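Every shared workshop has a shelf of robots that nearly work. Ours at Vodden runs to two shelves, and I am responsible for most of the second. So when Riku Tsuchiya proposed that we build our two-armed sorter in simulation before anyone bought a motor, I sulked for a week. I had 900 pounds of grant and a strong wish to solder something.
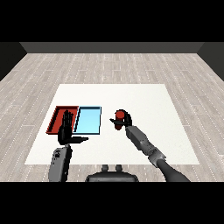

The sorter in simulation, red cylinder in the right hand.

I now think he was right, which is irritating. The job is to put a red cylinder in a red tray and leave the blue one alone. A toddler could manage it — mine did, for a biscuit. Our virtual robot has had 416 goes so far, and each failure has cost us a little electricity and some of my dignity. In metal, the same education would have eaten the grant by October, along with a fair number of fingers.

My complaint is with people who stop there. A simulated floor has no sawdust on it. The Fukuda arm on shelf one was flawless on screen too, and it now holds coats.

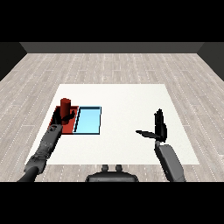

Seija Hakala thinks I'm being unfair to the coat stand. The arm failed, she says, when we fitted cheap gears and never told the model about them, so blame the builders and leave the software out of it. She has a point, and I bought the gears. I'd still like to see ten real cylinders in a real tray before we spend the rest.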